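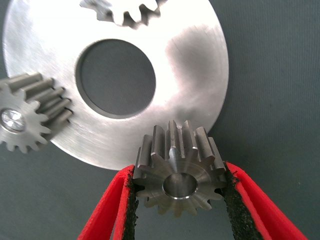
Planetary gear sets are my favourite thing to put together, and dry-fitting the three planet gears on their carrier plate is the best bit! Do it before you reach for any grease. Wipe the plate well first, as bare metal shows every smudge and scratch, and a grey patch like the one near the right side can hide grit. I use 600 grit paper on burrs, lightly.

Lay the plate on a dark mat (small shiny parts are so much easier to find) and set the first gear near the rim. Bring the next ones in one at a time, holding each by its teeth and keeping it level. 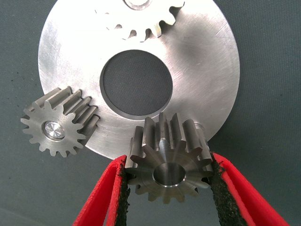

Give every gear a slow turn with a fingertip once it's down. If it catches, lift it straight up, check the bore and try again. Never tap it! Then do your lovely slow spin of the whole set.
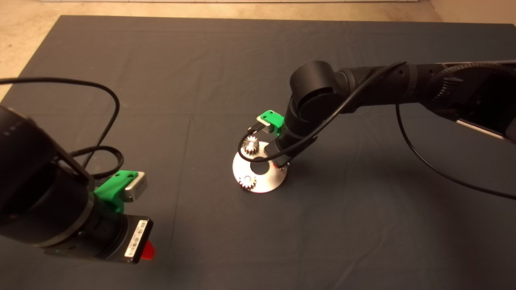

Small spur gear near the rim of the plate, on the grey mat.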